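Bin picking numbers from the Pralleo write-up: worth anything?

clulach_dave
Posted 9:14
Has anyone else read the Pralleo grasping write-up? Ankica Živković and Tuncay Akgül are the authors. They ran 1,968 grasp attempts in a metal bin, and the claim is that a model trained only on the arm's own tries beats one trained on hand-labelled grasp points. I'd like to believe it, but the test set is 19 objects and I can't find anywhere that says how many of those were also in training.

mbelay
Posted 9:40
It's in the appendix. Six were held out. Whether six is enough to say "generalises to household items" is another matter, and I'd say it isn't.

Ejigu_bench
Posted 10:02
You're both being a bit hard on it. Most papers of this sort use wooden blocks. These are awkward things to pick up and they're lying at all sorts of angles. Figure 4 for anyone who hasn't opened the PDF:
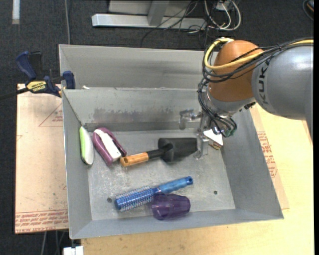
Fig. 4. KUKA arm at the bin, with hand shovel, hairbrush, plastic cup and other test items.

clulach_dave
Posted 10:21
Fair enough on the objects. A see-through cup on its side next to a hairbrush is a proper test for any depth sensor. But look at how much bare floor there is. That isn't clutter, it's a handful of things with room to get the fingers in. The abstract says "dense clutter" twice.

Chaltu H
Posted 11:05
Agree with Dave. My other gripe is what counts as a success. They score it if the object leaves the floor of the bin. We tried that rule at Brandholm and dropped it, as half our "successes" fell off before they got to the tray. Hold it for a few seconds, move it, then score it.

Ejigu_bench
Posted 11:18
They scored both models by the same rule though, so the comparison still stands.

Chaltu H
Posted 11:31
Only if both fail in the same way. A model that learns from its own tries will learn whatever the scoring rewards — including bad grips that last just long enough. The hand-labelled one never saw that rule, so it's not an even contest.

Ejigu_bench
Posted 11:50
OK, that's a better point than the clutter one. I still think the method is sound.

mbelay
Posted 12:07
I've emailed Tuncay to ask for results per object. If the shovel is doing well and the cup is near zero, the average means very little. Will post if I get an answer.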